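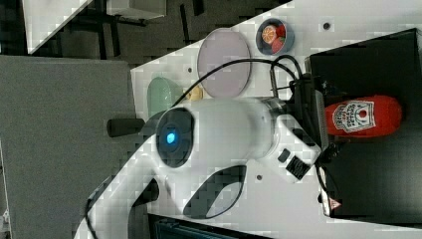
WORKPLACE SAFETY

Robel Habte has read 57 robot safety policies in the past year, and he says he would sign his name to very few of them.

"Most are copied," he told me. "Somebody changes the company name and leaves in a paragraph on welding."

Habte checks small labs and test kitchens for Stanell, which sells a one-page rule sheet for arms that handle household things. I asked whether one page was enough. He shrugged. "People read one page. I've met a binder with 49 rules in it and the staff could name two."

His own rules are plain - know where the stop button is, keep cables out of the reach of the arm, write down what was on the table. I wondered if anyone keeps that up after August, when the auditor has gone home. "Some do," he said. "I can't prove the rest."

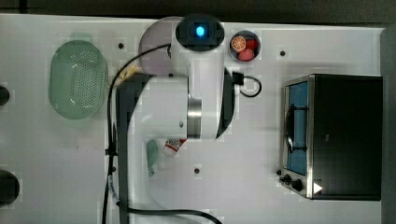 Arm, fruit bowl and toaster oven on the worktable.

He is no fonder of badges. Pulport charges up to 3,000 dollars for a certificate, and Habte would like to know what it certifies. "That a form was filled in," he said. "Ask them who watched the arm move."

So who watches for Stanell? Habte does, for 20 minutes a visit. I told him that sounded short. "It is short," he said, and went back to his notes.

14 shares | 3 comments

kwijesinghe: We paid for the badge. Still waiting for someone to look at our cables.

dorrie_m: 20 minutes?? My dishwasher guy stays longer.

Gudeta fan: Would like to see the actual sheet before I believe any of this.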